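Hiselitz Robotics Club: Home Task Checklist, Hand-Held Gripper
Bed-making module, October round, comments by Mei-kuen Kuo
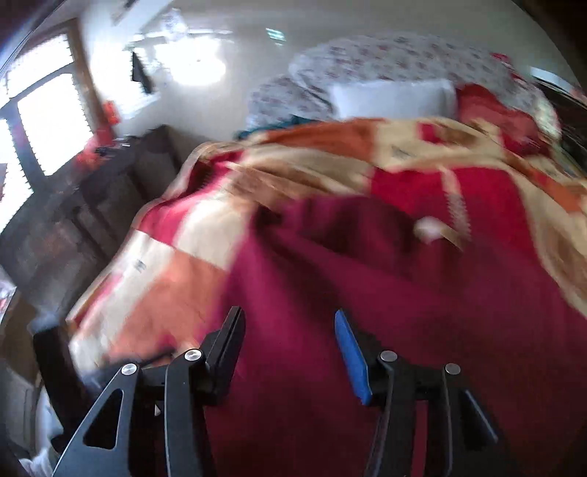
Print one copy per session and write in the comment space, even if it's only a word or two. I read all of them! Last month's comments got us a better wrist strap and a much shorter setup, so please keep them coming.

Mark each line OK, FIX or N/A. A FIX in section 1 means the gripper stays in its case until one of us has signed it off.

1. GRIPPER, BEFORE YOU PICK IT UP

1.1 Pivot screws snug, no wobble in the linkage plates
OK. Finger tight plus a nudge with the small driver. Please don't crank on them, the jaws get stiff and your hand will hate you by the second set.

1.2 Jaws open and close all the way with the trigger, no sticking
OK. So smooth now! The Flullside team sanded the trigger slot and it feels like a different tool.

1.3 Fingertip pads clean and fully stuck down
FIX, then OK. One corner was lifting on the spare set. Re-glued and left overnight. Check it again next time, and run a thumbnail along every edge.

1.4 No sharp corners or burrs on the black plates
OK. Found one tiny burr and filed it off. Blankets will find a burr long before you do.

1.5 Strap on wrist, sleeves pushed up, rings and bracelets off
OK.

2. ROOM AND BED

2.1 Person who lives there has said yes to the room and the time
OK. Written on the Sondora sheet, same as always.

2.2 Clear path down the side of the bed you'll work from
OK after tidying. Look down as well as across. Plastic bags and anything cloth on the floor get moved first, they slide like crazy under socks.

2.3 Small loose items off the bedding
FIX. Easy to miss in the folds of a big blanket, so pat the whole thing flat with your free hand before the first grasp. I'd love to see this become a habit for everybody.

2.4 Breakables moved back from the edge of dresser, shelf or window ledge
OK. Your elbow swings wider than you think when you pull a corner toward you.

2.5 Blinds and lights checked for glare
Comment: strong daylight behind blinds can wash out a whole corner of the view. Tilt the slats if the family doesn't mind. A safety line too, by the way, you want to see the bed frame before your shin does.

3. DURING THE SET

3.1 Two people in the room, one working and one spotting
OK. Ho's rule and a good one. The spotter calls "stop" and the worker lets go of the trigger, no debate.

3.2 Free hand stays out from between the jaws
OK. Nobody slipped up once, well done!

3.3 Grasp the blanket by a fold, pull slowly, let go before turning
OK mostly. Fast pulls blur everything and they yank your wrist sideways. Slow down on the heavy patchwork ones especially.

3.4 Pillows moved one at a time
OK. Pinch the corner seam. A full pillow held by the middle tends to pop out, very funny the first time.

3.5 Break after 50 grasps, stop for the day at 100
FIX. We had someone sail right past the break because it was going well. I get it, I do the same thing, but sore thumbs are no joke. Spotter keeps the tally from now on.

4. PACKING UP

4.1 Gripper wiped, threads and lint picked out of the joints
OK. Tweezers are in the lid pocket.

4.2 Room put back the way we found it
OK. Bed made properly, please, by hand if it has to be!

4.3 Case latched, spare pads counted, sheet signed
OK. Spares are getting low, order placed.

Open items: sturdier tally clicker, second pair of tweezers, recheck of the glued pad (1.3).

Checked by: M. Kuo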